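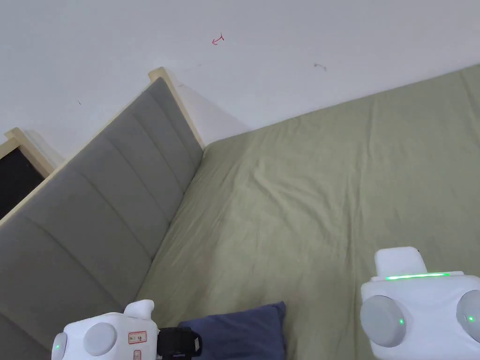

The spare room is nearly ready for the Garside visitors, and I wanted to answer the question about sheets before I forget it again (my reply has been sitting half written since December). I do think green works. Mine is an olive sort of shade, and against the gray padded headboard with the pale wood around it, the whole corner feels so much calmer, even with the wrinkles! The navy pillow looks right at home with it too.

> Has anyone on the Skurbridge list found a fitted sheet
> that stays put on a mattress 14 inches deep? Ours pops
> off at the wall side every single night.

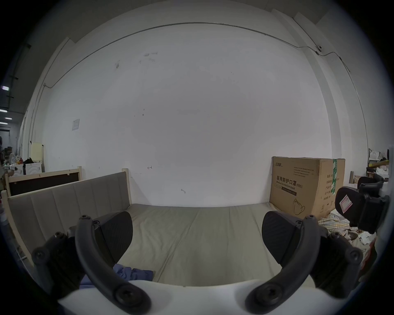

As for the popping off, my own trick is to do the wall corners first, kneeling on the bed if I must, and only then come around to the open side. I bought 2 from the Stiveo shop in Vullside, one for the bed and one for the wash, and they have a good deep pocket.
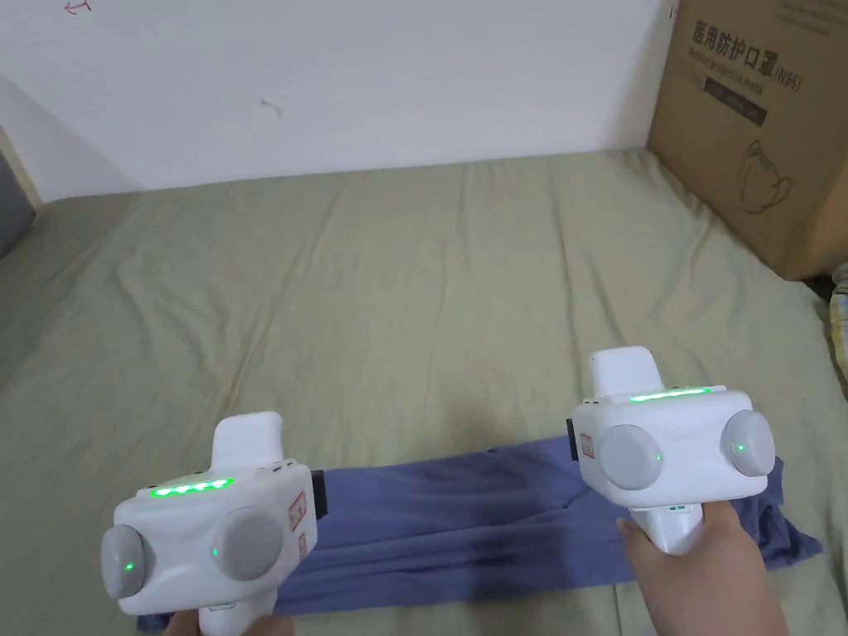

I wouldn't bother ironing, by the way. Smooth it with your palms from the middle outward, and leave the rest to whoever sleeps there. If you'd like to feel the fabric before you buy, do stop in any afternoon and I'll put the kettle on.

Warmly, from the top of the hill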